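Stillier Publishes Garment-Handling Results and Asks Readers to Hold the Applause

Study of hand-held gripper demonstrations finds modest gains, large gaps, and at least one number the authors wish they had not believed

Stillier, a small research group that studies how machines learn household chores, today released the results of its first full study of clothes handling in lived-in bedrooms. The short version is that a policy trained on people using hand-held grippers can pick up a shirt fairly often and fold one rather seldom. The group thinks both halves of that sentence deserve equal space, so this release gives them equal space.

The study, called Undier, tested a claim that has been repeated a great deal in the field: that if enough ordinary people pick up enough ordinary clothes with a sensor-equipped hand tool, a robot arm carrying the same kind of fingers will learn the job without ever being driven by an operator. Stillier set out to see how much of the claim would survive a move from a tidy lab table to a bed.

"I have sat through a lot of talks where a towel gets folded once and everybody claps," said Hywel Lewis, who led the study. "I wanted to know about the second towel. I also wanted to know about the sweater, which never seems to be in the talk."

Participants worked in their own homes or in those of relatives, sometimes alone and sometimes in pairs. They were asked to move, sort, spread and fold whatever clothes they would normally deal with. There was no standard garment set and no instruction to smooth the bedding first. Stillier considers this the most useful decision in the project and also the one that made the results look worst.

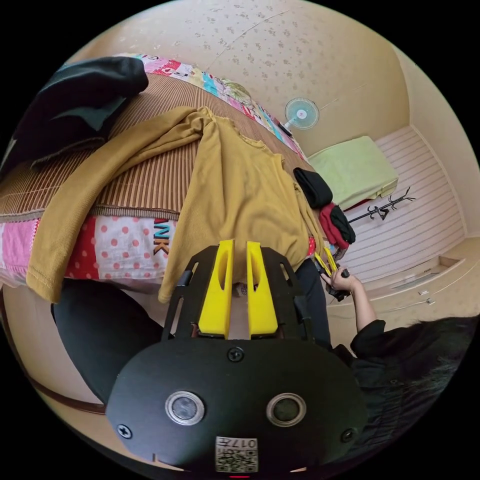 NONDEN, December 2021 — A yellow top lying on a striped mat over a patchwork quilt is an easy thing for a person to find with two yellow gripper fingers. For the trained policy, a bed like that was among the harder settings in the study. Busy bedding gave it seams, dots and printed edges to mistake for hems and cuffs, and dark clothes bundled together were often treated as one object.

The full set holds 2,131 demonstrations. After review, 1,504 were used for training. The rest were dropped, mostly for lost position tracking or for stretches in which the clothing left the tool's view. Stillier notes that published work in this area does not always say how much was thrown out, and it would like to see that figure printed near the top of every paper, including the ones that come from friends.

The policy was then run on a robot arm in 111 test trials with garments it had not been trained on. Stillier scored three things separately: whether the fingers closed on the intended garment, whether the garment reached the intended spot, and whether a fold, when one was asked for, would be accepted by a person who had to put the item in a drawer.

Grasping held up best. On plain bedding the arm took hold of the right garment in most trials. On patterned bedding the rate fell by roughly 12 percentage points, and the errors changed character. The arm stopped missing clothes and started grabbing the bed. In several trials it lifted a corner of the quilt with apparent confidence and carried it to the drop-off spot.

Placing was weaker. Long sleeves trailed, caught and pulled the rest of the garment out of the grip. Folding was weaker again, and the group declines to offer a single success rate for it. The reviewers who judged the folds disagreed with each other too often for an average to mean much.

"We could have picked the kinder reviewer," said Azra Obradović, who designed the scoring. "Then we would have had a nice number and no idea what it meant."

Obradović also wrote the section of the report that readers are likely to find least comfortable. An early analysis, circulated inside the group in October, showed the policy improving steadily as more homes were added. The curve was smooth and everyone liked it. On a second look, garments from the training homes had slipped into the test pile. With those removed, the curve flattened well before the last homes were added. Both versions are printed side by side in the report.

The corrected result raises a question about cost. Gathering data in homes is slow. If the benefit of each new bedroom shrinks as early as it did here, then the popular plan of simply collecting more may be an expensive way to stand still. Stillier does not claim to have settled this. Its sample is small, its homes were found mainly through word of mouth in and near Nonden, and a different learning method might make better use of the same recordings.

Some findings did hold up under checking. Demonstrations made by two people working on the same pile turned out to be no worse for training than those made by one, which surprised the authors, who had expected a second pair of hands to confuse things. Slow demonstrations were more useful than quick ones. People who described themselves as bad at folding produced data as good as that of people who described themselves as good at it, though Lewis cautions against reading much into how anyone rates their own folding.

The study was checked before release by Bošković, an independent testing shop that reran a share of the trials on its own arm. Its grasping results were close to Stillier's. Its placing results were lower, and the two groups have not agreed on why. Lewis suspects a difference in finger wear. Bošković suspects Stillier's drop-off area was too generous. The report includes both opinions and the measurements of the drop-off area.

What the work does not show should also be said plainly. It does not show a robot that can do laundry. It does not cover wet clothes, closed drawers, hangers, or anything with a stuck zipper. Every robot trial was run with a person standing by the stop switch, and the switch was used. No product is planned on the basis of these results, and Stillier asks that headlines not suggest one.

"If somebody wants to write that household robots are around the corner, I can't stop them," Lewis said. "I'd just ask them to watch the quilt trials first."

The report, the scoring sheets, the corrected curve and the uncorrected one are available from Stillier on request, along with recordings of all the test trials, failed ones included. Demonstration data will be shared with other research groups once participants have had a chance to review their own recordings and withdraw any they would prefer to keep private.

Stillier is a research group based in Nonden. It studies learning methods for everyday handling tasks.

Press contact: Azra Obradović, Stillier, Nonden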